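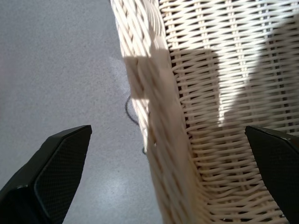

Catarina Cordeiro wrote in response to my previous entry that a household does not need a written laundry schedule, and that in her own home the washing is done when somebody runs out of socks. She asked whether the arrangement I described had been adopted by everyone under my roof or merely announced to them.

It was announced. I wish to set out the position more fully, as several readers raised similar points.

When we moved from Mansilla to the apartment in Emstead, we gave up a private washer and began to share the machines in the basement with the other residents of the building. There are 3 washers for the whole of the north stair. Under the house rules, a load left in a machine after its cycle has ended may be moved to the folding table by the next person waiting. I support this rule, although I have twice been on the wrong side of it.

The schedule followed in March. Dark colors are washed on the first evening of the period, light colors on the second, and towels whenever a machine is free before 8 in the morning. Bed linen is handled separately. My husband maintains that red items may go in with the blues provided the water is cold. I do not share this view, and a formerly white pillowcase is kept in the hall closet as evidence.

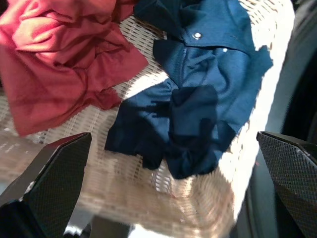 Reds and blues, a matter still under discussion.

On the question of cost, a wash in the basement is paid for with a prepaid card issued by Nister, the company that services the machines. The card must be loaded at the office, which keeps short hours. I have written to the management to ask that a second loading point be placed beside the mailboxes and was given the reference number 1582. No decision has been received to date.

Two readers asked about detergent. We use Wonditz powder, in the plain version without scent, and we use less than the scoop suggests. The water in Emstead is soft — a welcome change from Mansilla, where the kettle had to be descaled constantly — and a full scoop leaves a film on dark cotton. Wool is washed by hand in the bathroom sink and dried flat on a towel.

As to whether the schedule is observed, I can report that the towels are generally done on time. The light colors are often late. Catarina may be pleased to learn that socks have been removed from the plan altogether and are now the responsibility of whoever wears them.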